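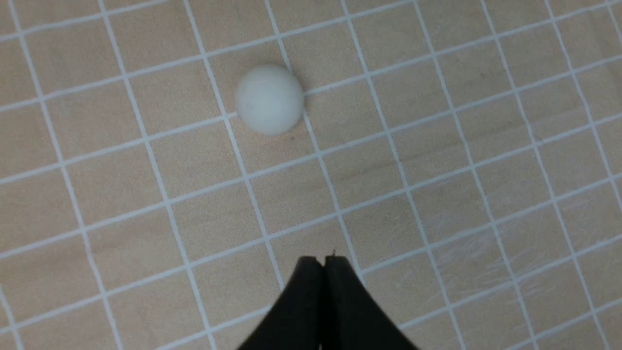

A reader asked before we had even finished the trial whether a small lab should spend money on a ready-made task kit at all, when the arms already eat most of the budget and a bag of ping-pong balls costs next to nothing. It's a fair question, and most of this review is an attempt to answer it.

The Vamura bench kit is sold by Radebe for $1,320. It doesn't include arms, grippers or a computer. For that price you get the Lamine grid surface, a plastic tub, a supply of white balls, 2 Brultitz camera brackets, a set of cables and a printed booklet of tasks with score sheets. The cameras are extra. You have to read down to the third paragraph of the product listing to find that out, and it should be at the top.

We bought one in July out of the teaching budget and have used it with a pair of tabletop arms we already had. The main task is the first one in the booklet: pick up the balls and put them in the tub. It sounds too easy. A ball is round, light and small, and a gripper that arrives a little off center will push it away. It shows up bad calibration quickly, and students can tell at a glance how a run is going. 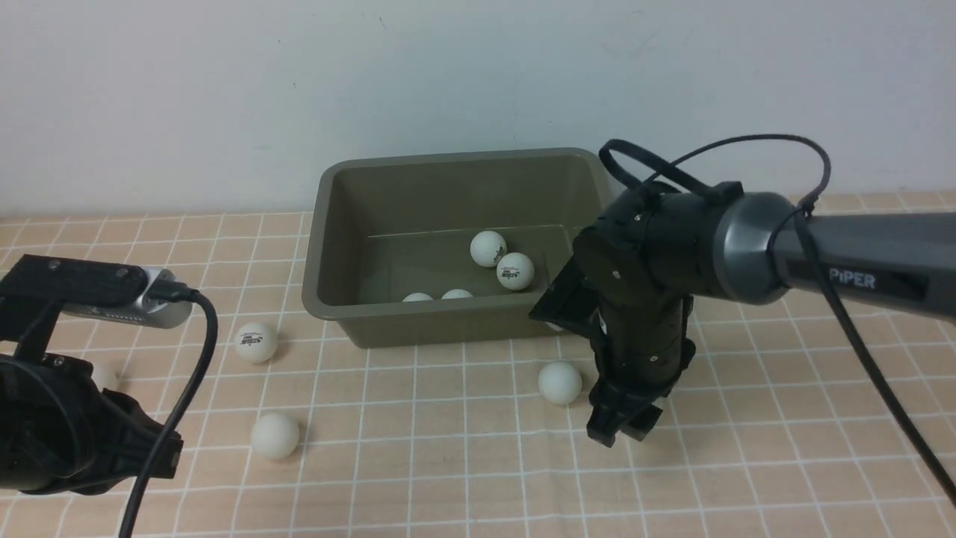
Page last changed: 2018-12-27

Start with the grid, which accounts for the biggest share of the price. The thin white lines are evenly spaced and easy to see from overhead and from the wrist. We use them to write down start positions, so that a run on one day can be set up again on another. Before this we used masking tape and argued about it. The pale background does make white balls a little harder to pick out than we would like. If your detection method relies on contrast, price in some colored balls.

The surface marks. Ours has a patch of fine white scratches in one area, and they show up in the close view from the wrist camera. They haven't bothered our software, but I would put a replacement in the second-year budget. Radebe sells the surface by itself and quoted us 10 business days for delivery.

The tub is the part I would leave out if they let me. It's a plain olive-green rectangle with a wide rim and sloped sides. It does the job, and the rim is easy for students to see and steer around. You could buy something close to it at any hardware store. The booklet gives its dimensions, though, and if you plan to compare scores with another lab you'll want the same one.

Some of the balls have a logo printed on them and some look plain. That matters if you are training anything on images, and the listing doesn't mention it. We turn the printed side up on some and down on others and record it.

The Brultitz brackets are good. They went on without drilling and they have held their angle. Cable routing is left to you. The cables supplied are long enough, but there are no clips in the box, and a wrist camera cable that hangs across the work area will sooner or later get in the way. Add $40 for clips, sleeves and a short extension, and get them before the kit arrives so you aren't waiting on a second order.

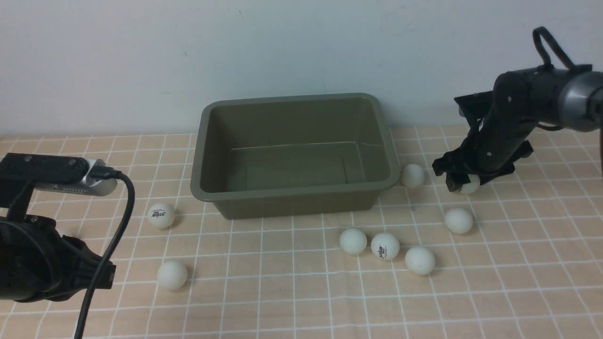
We priced the same parts separately and came in well under the kit, but then it took one of our people most of a month to get the brackets right, so I don't think we saved anything. That comment came in under the first version of this page, and I have no reason to doubt it. If you have a machine shop down the hall and someone with time, the sum comes out differently.

Our own planning sheet for a second bench now looks like this:

Arms and grippers: own line, quoted separately
Vamura kit: $1,320
Cable clips, sleeves, extension: $40
Cameras: own line, match to the bracket before ordering
Table against a plain wall: already have
Spare grid surface: year two

The plain wall is worth planning for. A busy background gave us trouble in our first room, and moving the table cost nothing but an afternoon. Leave space on both sides too. Arms that come in from the left and right take up more width than the drawings in the booklet suggest, and the person resetting the balls needs to reach in from the front.
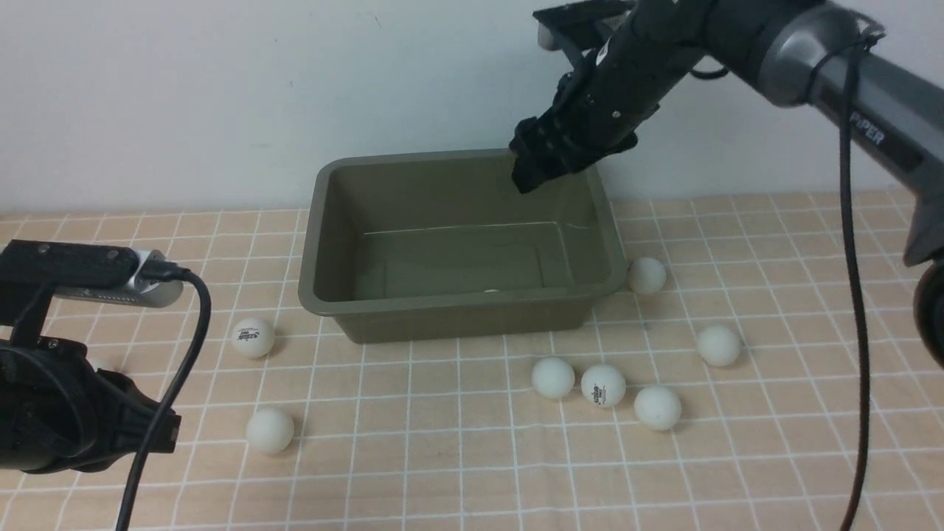 Tub empty, balls out on the grid, one gripper over the back corner of the tub.

Resetting is the running cost people leave out. Every run ends with someone putting the balls back where the sheet says. If you are planning student hours, count reset time as part of the run. We didn't at first, and our schedule was wrong for weeks.

Support from Radebe has been fine. They answered a question about bracket screws the next day. The booklet is short on help for two-arm work, and the later tasks read as if they were written for a single arm and adjusted afterward.

I would buy it again for a teaching lab with arms on hand and not much shop time. For a single research project that will only ever use the ball task, I would buy the grid surface and the brackets and find a tub locally. Ask Radebe for the parts price list, which isn't on their site.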